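Peltville Neighbors Help Board
Home and Kitchen > Tables and Surfaces

Is a black table cover a dumb idea for a small desk/coffee table?

Posted by Deepika Palaniappan

I have a rental table with a top so scratched up that I want it covered before my in-laws visit. My sister swears by going black. She says it hides everything and makes whatever you put on it look nice. I have my doubts. Every black thing I have ever owned (car, stove, boots) showed more dirt than the light version of the same thing.

The table sits against a plain light wall and gets used for coffee, mail and homework. I would keep very little on it, probably a cup and something to hold pens. Questions I can't get a straight reply to from anyone selling the stuff:

Does it show dust and rings or not?
Do the fold lines ever come out?
Does the wide kind of cup look silly next to an upright pen holder? My sister has opinions about this too.

I was looking at the Lemari cover, 20 dollars, which claims to be "crease free." I have read that claim before on things that were not crease free.

2 replies

Thenmozhi Marar

Just get it, looks great, you'll love it. I have one in my hallway and everybody compliments it.

Comment from Deepika Palaniappan: Do you eat or write on the hallway table?

Comment from Thenmozhi Marar: No, it has a lamp on it.

Hanne Bach

I'd be careful with advice based on a lamp. I have had black on my work table since October and your sister is half right.

Scratches in the table underneath: hidden completely. Dark coffee drips: hidden until you put your sleeve in one. Dust, flour, eraser crumbs, cat hair: you will see every bit of it. Mine gets wiped every morning with a damp cloth, and on the days I skip it I can tell from the doorway. If you aren't a person who wipes tables, buy something mottled and gray and leave it at that.

Creases. I don't believe "crease free" from Lemari or anyone else. A matte cover is better than a shiny one because the highlights stay soft, but faint diagonal lines will still show when light comes across the table. I tried a hair dryer on low, then a stack of books for 11 days. The worst fold got better. The others are still there and I have quit caring. I wouldn't put an iron anywhere near it unless the label says you can.

Check the corners before you order, too. If yours are rounded, a cover cut for square ones will bunch up. Measure with the overhang, and allow 2 inches more than you think on each side. I had to send my first one back, and Drusteo took 6 weeks to refund me, so keep the receipt.

On the cup and pen holder, I think this is the one part where your sister may be onto something, though I'd have argued with her a month ago. A white cup stands out very well on black. A dark gray pen holder mostly disappears into it, so the two don't compete, even with one wide and low and the other tall and square. I keep the holder back a little and to the right of the cup so I'm not reaching over coffee for a pencil. If you want to spot your pens fast, get a light holder. I wouldn't pay extra for a matching set in either case.

Mine, white cup and gray holder on the black:

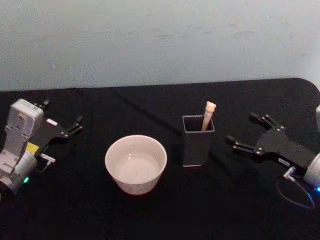
Related threads in Tables and Surfaces

Getting candle wax off a cloth runner
Are felt pads worth it on a rental floor?
Charpentier side table wobbles on one leg
Water rings on a painted desk, any fix that isn't mayonnaise?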